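Plindgate College
Department of Supply and Stores Management
Stores Practice I
Handout 4: Keeping Small Parts
Instructor: Ashton Kingi

Read before the Friday session. Students should bring the completed worksheet from Handout 3, as the part numbers assigned there will be used again.

The previous handout dealt with large and medium stock, meaning goods that are received, moved and issued by the case or the pallet. The present handout turns to goods that are small, cheap and numerous: screws, washers, clips, fuses, beads, buttons, seals, terminals and similar items. 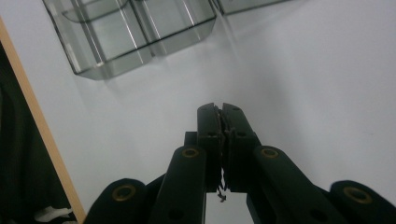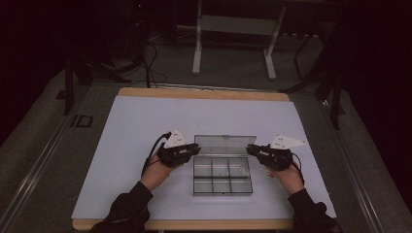

Second picture: compartment box with hinged lid, six cells.

1. Why small parts are treated separately

In most stores, small parts make up a large share of the item list and a small share of the money. A storekeeper who gives every item the same attention will spend most of the working day on stock of very little value. A storekeeper who gives small parts no attention will find that work stops for want of them. A missing gasket can hold up a repair as surely as a missing pump.

The cost of a small part is therefore to be understood in two ways. The first is the price paid to the supplier. The second is the cost of not having the part when it is called for, which includes idle labor, special delivery charges and the good will of the person waiting. For many small parts the second cost is far greater than the first, and the rules given in this handout follow from that difference.

2. Terms used in this course

Cell. The smallest space in a storage unit that holds a single kind of item. A cell may be a compartment in a box, a drawer, a division within a drawer, or a bin on a rack.

Working stock. The quantity held where it is used, open to the people who use it and not recorded at each withdrawal.

Reserve stock. The quantity held in the main store, closed to general access and recorded at each issue.

Reorder point. The level of stock at which a new order is to be placed.

Mixed cell. A cell that holds more than one kind of item. A mixed cell is always an error, including cases where the items look alike and the difference seems unimportant.

Orphan. An item found outside its cell whose identity cannot be established by looking at it. Orphans are dealt with in Section 7.

3. Choosing the container

A container for small parts should be judged by the following points.

Size of cell. The cell should hold the full refill quantity with space left for the fingers. A cell filled to the rim spills when the container is moved, and items pass from one cell to its neighbor.

Fit of the lid. Where the container will be carried, the closed lid should meet the tops of the dividers. If a gap remains that is wider than the thinnest item, the contents will mix as soon as the container is tipped. Washers and flat clips are the usual offenders. Students should check this point with the actual item and should not depend on the supplier's catalog.

Visibility. A clear container allows the level to be checked without opening it. An opaque container protects items that are harmed by light, such as certain rubber seals and some adhesives, and must then carry a fuller label.

Fixed or movable dividers. Movable dividers offer freedom at the start and cause trouble afterward. They lift under small flat items and they invite changes to the layout that are not entered in the record. This department recommends fixed dividers unless the range of items is still being settled.

Material. Plastic is suitable for most dry goods. Metal drawers are preferred near heat and for heavy fasteners. Cardboard trays are acceptable in reserve stock only.

4. Arrangement of cells

Items may be arranged by kind, by size, by job or by rate of use. Each method has its place.

Arrangement by kind puts all washers together, all screws together, and so on. It is the easiest to teach and the easiest to count. Its weakness is that similar items sit side by side, so that an error in returning an item is hard to see.

Arrangement by size places items in ascending order within a kind. The order should run from left to right and from the far row to the near row, in the same manner as reading a page. Whatever direction is chosen must be used throughout the store.

Arrangement by job puts together all the items required for one task. It saves time for the user and costs time for the storekeeper, who will hold the same item in several places and must count each of them. It should be used for tasks that recur often and do not change.

Arrangement by rate of use puts the most frequently drawn items nearest to hand. It is well suited to working stock. It is poorly suited to reserve stock, where the rate of use changes with the season and the layout would have to be revised too often.

Where two items are easily confused, such as metric and inch screws of close diameter, they should never be placed in adjoining cells. An item of a clearly different shape should be placed between them. If space allows, the two should be kept in separate containers of different color.

5. Labels

Every cell carries a label, and every label gives the part number, a plain description and the refill quantity. The price should not appear. The supplier's name may appear where the item is bought from one source only.

Labels are to be fixed to the body of the container and not to the lid. Lids are exchanged, broken and replaced, and a label on a lid may end up over the wrong contents. If the container offers no room on its body, a numbered card is placed in the cell itself, under the items, and a key is kept with the container.

Handwritten labels are allowed during setup. They should be replaced by printed labels before the container enters service.

6. The two-portion method

The simplest sound method for controlling small parts divides the working stock of each item into two equal portions. One portion lies open in the cell. The other is sealed in a bag or packet and kept behind or beneath the first. When the open portion is used up, the sealed one is opened, and the tag attached to it is sent to the store as a request for refill.

The method requires no counting by the user. It gives a fixed reorder point, equal to one portion. It fails only when the tag is not sent, and the storekeeper should therefore make a regular round to look for opened packets without tags having been received.

The size of a portion is found by multiplying the daily use by the refill time in days, and then adding an allowance for uneven use.

Worked case. The maintenance shop at Zerkthorpe draws 60 of a certain cable clip each working day. The main store refills the shop within 4 working days of receiving a tag. Use over the refill time is therefore 240 clips. With an allowance of one quarter, the portion is set at 300. The working stock at the time of a full refill is two portions, or 600 clips. The supplier, Hinds, sells the clip in cartons of 3000, and one carton accordingly provides ten portions.

Students should note that the allowance is a matter of judgment. It should be larger where use is irregular or where a shortage would stop important work. It should be smaller where the item ages or where space is scarce.

7. Orphans and returns

Unused items returned from a job are a frequent source of mixed cells. The person returning them is often in a hurry and relies on memory. The store should provide a single return tray, clearly marked, and users should be told to place all returns there and nowhere else. The storekeeper then identifies each item and puts it back.

An item that cannot be identified with certainty should be discarded if its value is low. Time spent in measuring and comparing a single washer is worth many washers. Items that bear on safety, including brake parts, electrical fuses and pressure seals, are discarded whenever there is doubt – whatever their price.

8. Records

Working stock is not recorded item by item. The record shows only the location, the portion size and the date of each refill. From the refill dates alone it is possible to learn the rate of use, and a portion that empties much faster or slower than planned should be revised.

Reserve stock is recorded in full. Students with access to the Cleneo stock program in the computer room should enter their practice records there. Students without access may use the ruled sheets supplied with Handout 2.

Small parts in reserve may be counted by weight. A sample is counted by hand and weighed, the weight of one item is found by division, and the whole lot is then weighed. The empty container must be weighed separately and its weight deducted. A larger sample gives a more reliable result, particularly for light items.

9. Exercises

Complete the following in writing. Work is to be handed in by 11 in the morning on the day of the session.

(a) Select a drawer, box or cabinet of small parts at home or at work. Prepare a plan of its cells and state which arrangement from Section 4 it follows, if any.

(b) Identify any mixed cells and suggest how the mixing is likely to have come about.

(c) Repeat the worked case in Section 6 with the refill time doubled and the allowance unchanged. State how many portions a carton would then provide.

(d) Name two items in your own field for which the two-portion method would be unsuitable, and give your grounds.

Reading for the following week: Handout 5, Counting and Checking, Sections 1 to 3.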